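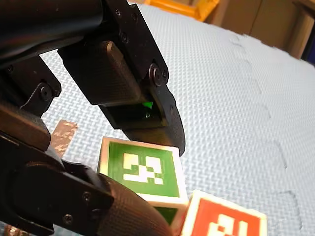
Siriporn Srisuk wrote in last week to ask whether the Illov folding desk would hold a sewing machine, and whether I planned to review it before her old table gave up completely. Yes to both, Siriporn, with some grumbling to follow.

The desk comes from Rirberg, a company that believes in hinges. There are 11 of them. Folded, the Illov slides behind a door and you forget you own it, much like my exercise bike. Unfolded, it's a proper desk with room for a machine, a lamp and the pile of mending I've been moving from chair to chair since September.

Setup took me most of an evening. The instructions are all drawings, and the little man in them smiles the whole way through, even in step six, where you hold up one leg with your knee while looking for the bolt you just sat on.

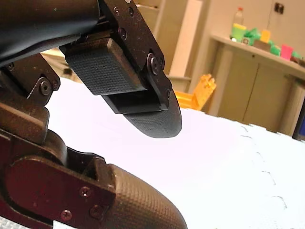
Once it's up, it stays up. I ran my heavy old machine at full speed through four layers of denim and the top barely shook. I leaned on it. I let my nephew Pichit lean on it, and he leans like he's being paid. The legs didn't budge.

The drawer is another matter. It's deep enough for one pair of scissors and a regret, and it sticks on the left. Candle wax on the runner helped for two days. I've since moved the scissors to a mug.

I also don't love the finish. Set down a hot cup and you'll have a pale ring by lunch — ask me how I know. A tablecloth fixes this and hides the rest of the desk too, so take your pick.

Compared with the Plorier, which I had on loan over the summer, the Illov is heavier, plainer and much better at standing still. The Plorier has the nicer drawer. It also walked three inches toward the window every time I hemmed a curtain.

Would I buy it again? Probably, if I could have it delivered already unfolded. Chutima Petchrat asked if it comes in a wider size. It does, and the wide one has even more hinges.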